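Shop notebook, Werby bench room
Jan 3, 2020

Wood movement and winter air, continued

Happy new year to this notebook, and to whoever opens it after me looking for the glue chart (it's taped inside the back cover, where it has always been, and please put it back if you borrow it).

First morning back after the break and the room was very dry. I could feel it in my hands before I looked at any of the dials. The hygrometer by the lumber rack and the one over the sink still don't agree with each other, which is an old quarrel, but they had both dropped a good way and I believe them on that much. The heat was left on the whole time we were closed. I know why, after the frozen pipe at Brirkgate, but all that warm air has to pull its moisture from somewhere and I'm afraid a fair bit of it came out of our boards.

So I spent the morning with the maple samples. These are the ones cut in May from the Rieger stock, flat-sawn on the left side of the shelf and quarter-sawn on the right, ends waxed on half of each. I weighed the big flat-sawn block first, as I always do, and it came in at 291 grams. That's the lightest it has been since it was cut. The waxed blocks have lost less, which we all expected, but I was pleased to see it holding up over a long dry spell. I'd half wondered whether the wax would just slow things down and leave them all in the same place by now. Maybe it will yet! Leave them alone on the shelf, please, and don't stack anything on top.

Width across the grain on the flat-sawn piece measured 112 mm with the good calipers. I took it three times, with a cup of coffee between the second and third, and got the same number each time. I used the pencil marks and not the ends. If you are measuring these when I'm out, please do the same, or the two sets of readings can't be compared and I'll be left scratching my head over them.

The old oak drawer front that used to stick so badly every summer now slides as sweetly as you please, with a gap along the top you could post a letter through. I was told to plane it last summer and I'm glad I dragged my feet. It will swell shut again when the damp comes back, so nobody is to go adding a strip to it either.

Two small troubles. One of the breadboard ends on the long serving board has crept past the edge, enough to catch a fingernail. I think whoever glued it (possibly me) put glue the full length instead of just in the middle, and I'd like to knock it apart and look before we make any more that way. The other is a hairline check in the walnut offcut by the door, right where the heater blows. I've moved the offcut. The heater I can't do much with, but I tied a bit of cardboard over the louvers to send the air upward and it's kinder to the whole corner.

The humidifier's hour counter reads 1,417. The filter looked gray and tired, so I rinsed it and put it back, and wrote "new filter" on the order sheet for Brarnport under the sandpaper. Tank filled to the line. It gurgles for a while after filling and then settles, so don't be alarmed if you're in here early.

I also went back over my notes on laminated tops. With so many narrow strips glued side by side, every strip pulls its own way a little, and the top as a whole stays flatter than one wide board would. It still grows and shrinks across the width, though, and people do forget that and screw the thing down tight all round. Slotted holes, or buttons in a groove, and leave it some room to breathe.
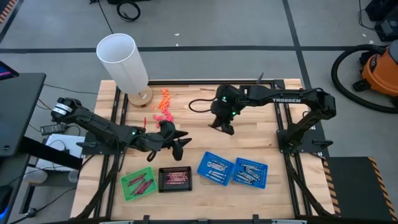 Butcher-block top, planks pale cream to warm tan, seams running left to right.

I'd like to try a strip test of our own, nine strips of maple with the ring direction alternated and another nine with it all one way, and set the two panels on the shelf beside the blocks. There's enough of the Rieger maple left if we're careful about the knots. Clamps are all in use until the stools come out, so glue-up will have to wait.

To do: wax for the fresh ends, check the sink hygrometer with the salt jar, find the lid to the salt jar.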